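Subject: Re: [minis] Thinning the Guthrie varnish
From: Jeanie Rennie
Date: May 25, 2019

> Has anyone had the Guthrie matt go cloudy over dark reds? I did 17 infantry
> last night and the cloaks look dusty. Is it worth stripping them, or
> can I paint over it?

Don't strip them yet. I had the same on my Janthorpe cavalry in February and a thin coat of gloss brought most of the colour back. Let it dry overnight, then go over it again with matt, by brush this time — two parts varnish to one of water. Shake the bottle for longer than you think it needs.

If the cloaks still look pale, glaze them with your original red and leave the highlights alone.

I've still got 76 bases to texture before the Biltiso game, so I won't be trying the new varnish until that's done.

Jeanie
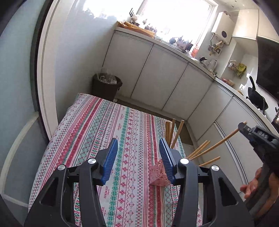
Kitchen table, striped and flowered cloth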